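Section 7: Getting your film onto the Kodikara screening list

Read this with the call sheet beside you. Films entered without a running time are listed as 300 minutes, and audiences have been known to believe it.

1. Sign in to Prulex with your production number.
2. Choose New Title and type the name exactly as it appears on the poster.
3. Add the lead cast. Two leads is plenty, whatever their agents say.

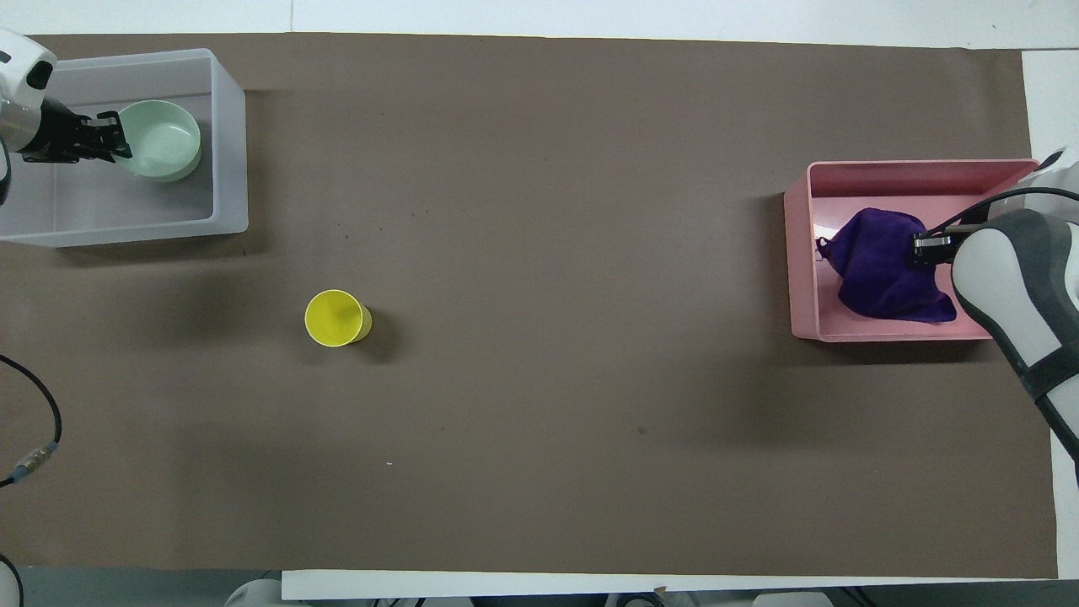 Kavinda Bandara
Listings editor, Hillell Pictures

4. Upload the trailer. Wait for the green tick before closing the page.
5. Pick a cinema. Dernmont seats 1021 and will ask if you are sure.

Caution: do not tick "Star attending" until the star has agreed in writing.
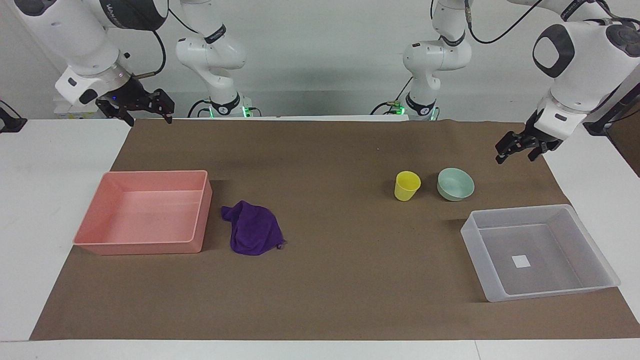
Posters go in under step 6, one file per language, with the title clear of the billing block. Leave a plain margin on all sides, much as the brown mat has white table showing past it, and the printers will leave you in peace. Keep the director's name legible.

6. Upload the poster and press Check.
7. Press Submit. Asanka Sikder approves entries in the order they arrive, and flattery is wasted on him.

Note: error 3185 means the title is already taken. Add a subtitle.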